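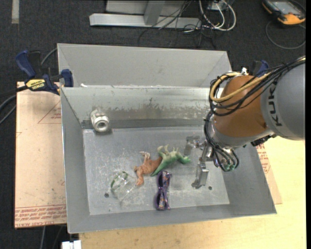 Zastar Shared Workshop
Jendik bin-picking build: second progress report to the Gavrilă Fund
23rd January
Prepared by Digby Brunton, with corrections by Orsolya Szilágyi

Where we are

The arm moves, the gripper opens and closes when told, and the bin stays where it was put. At the time of our first report, in November, we could claim one of these, and it was the bin.

You asked us to keep this report shorter than the last one and to say more clearly what the money went on. Orsolya has removed two pages about cable routing. I still have them if anyone at the Fund would like to read them.

The aim hasn't changed. Jendik is supposed to reach into a bin of mixed household things, pick up one of them, and put it down somewhere else in one piece. When it does that reliably enough, other Zastar members should be able to book it for their own projects without either of us standing next to it looking worried.

The bin

The application described the bin as "a suitable container." We now have a proper one, gray sheet metal with sloping sides, and it has been the most educational item in the project. Sloping walls are kind to the gripper until something leans against one, and then the fingers have to come in at an angle the software doesn't like. The pipe fitting has a talent for ending up in a back corner. We have left it there for several sessions on purpose, as that's the sort of thing a real bin does.

The bottom is well scratched. Some of that came with the bin and some of it is ours. We had the table height entered wrong by 5 mm for most of a week, in the direction that makes noise. It has been corrected and the number is now written on masking tape where both of us can see it.

The bin sits on the wooden tabletop with bar clamps on it. Your reviewer asked whether clamps were a permanent solution. They are not, and we said in November that we would make a bracket. The bracket has been drawn three times. Each drawing was an improvement and none of them has been cut, partly for want of time on the saw and partly through a growing respect for clamps.

The boards under the bin are cast acrylic with the protective paper still on. They were bought for the guard panels, and until those get made they are working as packing. I will be sorry to peel the paper off. Orsolya will not, and has asked me to record that they were meant to be guards by now.

The arm and gripper

The KUKA arm is the one piece of equipment in this project that has never let us down, and we try not to resent it. Every fault we traced in this period belonged to something we had added. The most time-consuming was a gripper that opened by itself at one particular wrist angle. We rewrote the grasp code, then put it back, then found that a connector was being tugged each time the wrist rolled past that point. The cables have been given a longer loop and the fault hasn't come back.

Longer loops bring their own trouble. With slack hanging below the wrist, there are now poses we avoid near the bin wall for fear of snagging. I've put limits on those in software. A cleaner harness is on the list for the spring, along with the floor, where the cabling is a disgrace that I would rather report myself than have you discover on your visit.

We run the gripper with a wide opening as its starting position. It costs a little time on each pick, but the fingers stopped arriving on top of things they were meant to go around.

The test objects

We have been asked why grant money is being used to pick up dinosaurs. It isn't, strictly, as both dinosaurs were already in the building. They are good test objects: awkward limbs, tapering tails, no flat side worth the name, and they can be dropped without a meeting afterward. The green one and the brown one also tend to finish up against each other, and the vision software then sees a single animal with too many legs. Separating touching objects is the hardest thing we're working on, and the pair of them have become the benchmark.

The clear cup is hard for a different reason. The software picks up the glints and rim and mostly ignores the rest, so it will aim confidently at a highlight. The glasses with the purple frames are somewhere in between, with thin parts that look graspable and then turn in the fingers. The pipe fitting is easy wherever it happens to be, except in the corner already mentioned.

Results so far

We ran one formal session of 50 attempted picks with all the objects in play, reshuffled by hand between attempts. Of these, 24 ended with an object lifted clear and placed in the tray. The application promised better than that by this stage, and I won't dress it up. What encourages us is where the failures fall. The largest share were the two dinosaurs being treated as one, and the next largest was the cup. Objects lying on their own in open space were mostly picked up.

Orsolya would like it noted that I wanted to rerun the session without the cup and she refused. She was right, and the figure stands.

Money

We spent $400 in this period. Most of it went to Vurau for the gripper pads, the replacement connectors and the acrylic. The rest bought cable, a power supply to replace the one I wired backward, and hose. Receipts are in the shared folder, including one for the first power supply, in the interest of completeness.

We aren't asking for more. We would like permission to move what is left of the travel line into materials, as the only travel so far has been to Vurau's trade counter and they've started opening on our way home.

What slipped

The guard panels, as above. Until they are fitted, the arm runs at reduced speed and only with one of us holding the pendant, which makes for slow evenings. The members' introduction session also slipped; we didn't want to show people a machine and then tell them to stand on the other side of the room.

The written guide exists as a set of headings. Orsolya has drafted the part on starting up and shutting down. I have drafted the part on what to do when it stops for no reason, and it is much longer.

Next period

Guards come first, and nothing else gets cut before them, including the bracket. After that we will try a nudge move, in which the gripper pushes touching objects apart before choosing one. Orsolya thinks this will solve half our failures. I think it will move the pipe fitting into a different corner. We have agreed to repeat the same session, same objects, same number of attempts, and to send you the result whichever of us it embarrasses.

For the cup, we plan to try changing the lighting before we touch the software again. A lamp is cheap and we already own several.

The introduction session will be rescheduled once the panels are up and you have had your visit. If you could let us know which week suits, we will clear the floor.

Digby Brunton
Orsolya Szilágyi

Recent from the workshop
Jendik: first progress report
Booking the saw: new rules, please read them this time
Acrylic offcuts, free to members
Laser cutter back in service
Notes from the November open evening

Contact Zastar Shared Workshop | © Zastar | Back to top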